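Cómo doblar y ordenar los paños de cocina y de limpieza

Durante años yo guardaba los paños en un cajón, todos mezclados, y cada vez que buscaba uno salían cinco. Ahora los doblo siempre de la misma manera y los pongo de pie en una caja. Voy a explicar mi método paso por paso. No es difícil, pero hay que tener un poco de paciencia la primera vez.

Lo que se necesita

Una mesa limpia, más ancha que el paño más grande.
Los paños ya lavados y completamente secos.
Una caja de plástico rectangular, mejor si es semitransparente.

Paso 1. Separar

Primero hago montones por color. En mi casa el verde es para la cocina y el azul para el baño, así no hay confusión. Después miro las etiquetas. Si la etiqueta ya no se puede leer, la corto con tijeras pequeñas, muy cerca de la costura.

Paso 2. Sacudir y mirar los bordes

Sacudo cada paño dos veces, lejos de la mesa. Luego paso la mano por los bordes. Los paños de microfibra se enrollan un poco en la orilla después de la lavadora – esto es normal y se corrige con los dedos.

Paso 3. Levantar por las esquinas

Se toma el paño por las dos esquinas de arriba y se deja colgar delante. No hace falta estirar con fuerza, la tela puede hacer una curva suave entre una esquina y la otra. Las arrugas verticales bajan en parte con el propio peso. Si debajo hay otro paño ya extendido, se baja el segundo despacio, empezando por el borde inferior, hasta que los dos queden alineados.
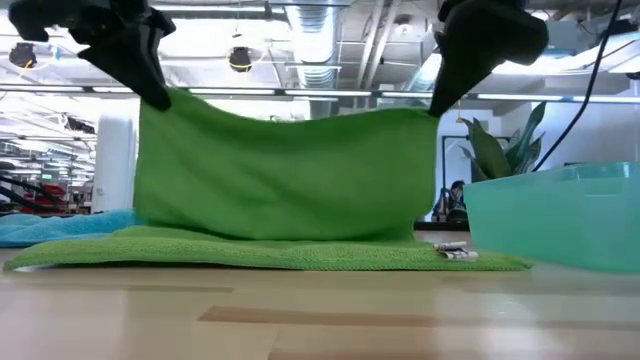 Elmarie Mkhize escribió que ella nunca pone un paño encima de otro, porque con la microfibra se pegan entre ellos y al doblar se mueve el de abajo. Prefiere doblarlos de uno en uno, aunque tarde más, y dice que los bordes le quedan más rectos. Lo he probado con los paños finos y tiene razón. Con los gruesos sigo con mi costumbre.

Paso 4. Doblar

Con el paño plano en la mesa, doblo a lo largo por la mitad y aliso con la palma, del centro hacia fuera. Después lo doblo en tres partes, desde el lado corto. Debe quedar un rectángulo que se mantiene de pie solo. Si se cae, normalmente está doblado demasiado flojo.

Paso 5. Guardar de pie

Los rectángulos van en la caja uno al lado del otro, con el doblez hacia arriba. En mi caja entran nueve y todavía puedo meter la mano. Si se llena demasiado, al sacar uno se desordenan los vecinos.

Los paños recién lavados los pongo atrás y tomo siempre el de delante – de este modo se gastan todos por igual.

Una nota sobre el lavado

No uso suavizante con la microfibra, pues absorbe peor. Tampoco la lavo junto con toallas de algodón, que dejan pelusa. Los paños muy gastados los corto por la mitad y los guardo aparte, para limpiar la bicicleta y los zapatos.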